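Jod im Getreide: Was auf dem Feld möglich ist

Jodmangel gilt in vielen Ländern als erledigt, weil es jodiertes Speisesalz gibt. In Regionen weit weg vom Meer sieht die Lage oft anders aus. Die Böden dort enthalten wenig Jod, die Pflanzen nehmen entsprechend wenig auf, und wer kaum Fisch isst und beim Salz spart, kommt mit der täglichen Kost nur schwer auf die empfohlene Menge. Die Schilddrüse braucht das Spurenelement, um Hormone zu bilden. Bei Schwangeren und kleinen Kindern wiegt ein Mangel besonders schwer, da er die Entwicklung des Gehirns beeinträchtigen kann.

Das Projekt Prarix verfolgt deshalb einen anderen Weg. Winterweizen und Gerste werden während des Wachstums mit einer schwachen Jodlösung besprüht, damit ein Teil davon im Korn ankommt. Fachleute nennen das agronomische Biofortifikation. Mit Selen und Zink wird ähnlich gearbeitet.

Die Versuchsflächen liegen bei Fodov. Angelegt wurden dort 300 Parzellen, ausgesät im November. Die erste Spritzung erfolgte am 19. April, eine weitere kurz vor der Blüte. Insgesamt werden vier Dosierungen verglichen, dazu kommen unbehandelte Streifen. Nach der Ernte gehen etwa 2.000 Kornproben ins Labor der Firma Priedītis, die auch die Mehle untersucht.

Schwierig ist vor allem der Weg vom Blatt ins Korn. Jod wandert in der Pflanze schlecht, vieles bleibt in den Blättern und damit im Stroh. Ein Teil des Jods im Korn sitzt außerdem in den Randschichten und geht bei hellem Mehl mit der Kleie verloren. Vollkornbrot schneidet in dieser Rechnung besser ab. Wie viel beim Backen und Lagern verloren geht, soll eine eigene Versuchsreihe klären.

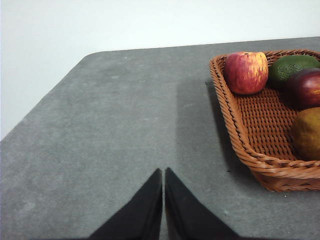 Foto: Plotley / Projekt Prarix

Für die Betriebe zählt am Ende der Aufwand. Die Jodlösung lässt sich mit einer ohnehin geplanten Blattdüngung ausbringen, zusätzliche Überfahrten entfallen dann. Offen ist, wer die Mehrkosten trägt. Mühlen müssten die Partien getrennt lagern und kennzeichnen, und kleinere Häuser haben dafür oft keine freien Silos.

Auch eine Überversorgung muss ausgeschlossen werden. Menschen mit bestimmten Erkrankungen der Schilddrüse vertragen große Mengen Jod schlecht, und jodiertes Salz steckt bereits in manchen Backwaren. Die Dosierungen sind deshalb so gewählt, dass Brot nur einen Teil des Tagesbedarfs deckt. Eine Ernährungsstudie mit Freiwilligen ist beantragt, über die Finanzierung wird noch verhandelt.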